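Calado Tabletop Arm – Set-Up and Operation Guide

Section 6. Tidy-Up Routine (Pick and Sort)

6.1 Scope

The Tidy-Up routine picks small solid objects from a flat surface and places them in up to four bins. It is supplied as the first household routine because it uses every part of the system: calibration, object finding, grasp choice and placement. Read Section 5 (Table Calibration) before continuing.

The routine is not a finished household helper. It will sort blocks, bottle caps, empty spools and similar parts under steady light. It will not fold cloth, handle glassware, or clear a table after a meal. Section 6.6 lists the chores tested by Farnbridge and the present status of each.

6.2 Before You Start

You will need:
Calado arm, mounted and calibrated
Stendar controller, firmware 2.1 or later
Work board, matte finish
Practice block set
One to four bins, rim height 60 mm or less

CAUTION: Keep hands and sleeves outside the reach circle whenever the status light is green. The arm may start a move without a sound.

CAUTION: Do not use glossy or glass boards. Reflections are read as objects and the arm will try to pick them.

6.3 Preparing the Board

1. Set the controller to HOLD.
2. Place the board flat on the table inside the reach circle. Check that it does not rock.
3. Wipe the board. Crumbs and sawdust larger than a grain of rice may be reported as objects.
4. Run BOARD LEARN from the Nellness panel. Leave the board empty until the panel shows READY.
5. If the board is moved after this step, repeat step 4.

6.4 Placing the Objects

6. Set the practice blocks on the board. Leave a gap of at least 20 mm between blocks for the first run.
7. Keep every block at least 60 mm from the board edge.
8. Stand tall pieces upright. Cylinders lying on their sides may roll when touched.

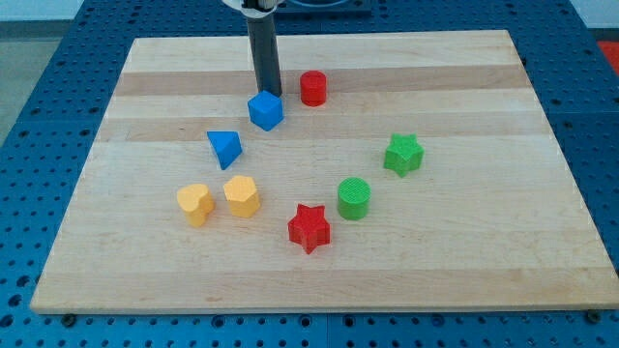
Sorting may be done by color or by shape, and the choice is made in the Nellness panel under RULE. Color is the easier rule and should be used first. When the practice set is sorted by color, the cube and the triangular prism go to the same bin, both being blue, while the two star blocks are separated, one being green and the other red. Under the shape rule the stars are kept together, as are the two cylinders, and the remaining pieces need a bin assigned by hand. Pieces standing as close as the yellow heart and the yellow hexagon may be read as one object if the gap setting is too coarse. Set GAP to FINE for layouts of this kind, and expect a longer scan.

6.5 Running the Routine

9. Select RULE, then COLOR or SHAPE.
10. Assign a bin to each group. Unassigned groups are left on the board.
11. Set SPEED to 20 percent for the first run. Do not use 100 percent until the routine has finished three runs without a fault.
12. Switch the controller from HOLD to RUN.
13. Wait for the scan to finish. The panel lists the objects found. If the list is wrong, press HOLD and return to step 4.
14. Press CONFIRM. The arm picks one object at a time, nearest bin first.

NOTE: After a missed grasp the arm retries twice, then skips the object and logs fault 31. Star and heart blocks produce this fault more often than cubes. Turning the block slightly by hand – with the controller in HOLD – usually clears it.

NOTE: A full practice set takes about 100 seconds at the default speed. A person does the same job much faster. The routine is of use where the work is repeated many times or left to run between other tasks.

6.6 Status of Household and Shop Chores

Sorting rigid parts by color: supported.
Sorting rigid parts by shape: supported, GAP set to FINE.
Returning hand tools to a tray: trial release, one tool type per run.
Putting away flatware: trial release, dry pieces only.
Loading a dishwasher rack: not supported.
Folding towels: not supported.
Picking loose screws from a mixed bin: not supported. Overlapping parts are not separated reliably.

Chores marked trial release must be supervised for the whole run. Do not leave the room.

6.7 Ending a Session

15. Press HOLD and wait for the status light to turn amber.
16. Select PARK. The arm moves to its rest position.
17. Remove the bins and blocks.
18. Save the log if any fault was shown. Farnbridge support will ask for it.

Section 6 revised March 19, 2022. Continue to Section 7, Gripper Care.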